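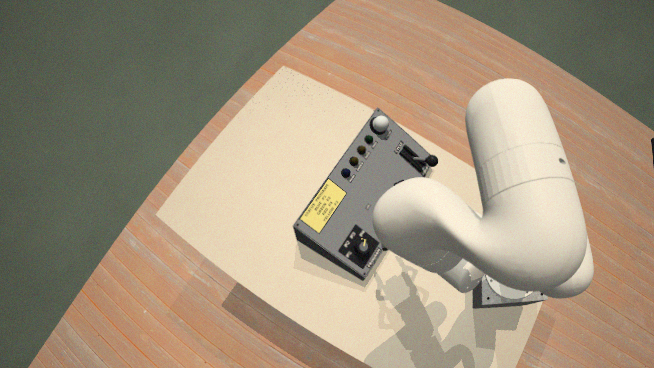

Livley, the small browser app for making and sharing sticker-style picture sets, is out in version 2, the last big update its author plans to write on his own. Simão Sequeira started the app as a way to learn a JavaScript framework and has kept it running in his spare time. The new release lets users put a repeating pattern behind their stickers. Until now the only choices were a flat color or an uploaded photo.

The bigger change is under the hood. The old version kept each set in the browser's local storage, and people lost their work when they cleared it or switched phones. Version 2 saves to an account and keeps a local copy for offline use. Sets made in the old version can be brought over from the Settings page – the import has to be done on the same device they were made on.

Sequeira also dropped the jQuery code and moved the interface to Fellik, a lightweight component library. He wrote in the release notes that the switch took most of the summer and that the drag-and-drop editor had to be rewritten twice.

"The first rewrite worked fine on my laptop and on nothing else," he wrote.

The project page lists 3088 registered users, of whom 1135 have published at least one set. The free plan allows up to 1000 stickers per account. There is no paid plan yet, and Sequeira says he has not decided whether to add one.

Two known problems remain. Text labels in Vietnamese can lose their accent marks when a set is exported as a PDF, a bug first reported by a user who goes by Hứa. Very large sets are also slow to open on older Android phones. A fix for the first is being tested and should go out in November.

The code for the export tool has been split off into a separate package called Gonder and posted under an open source license. Bug reports for both the app and the package go to the same tracker, and Sequeira asks that people include their browser version.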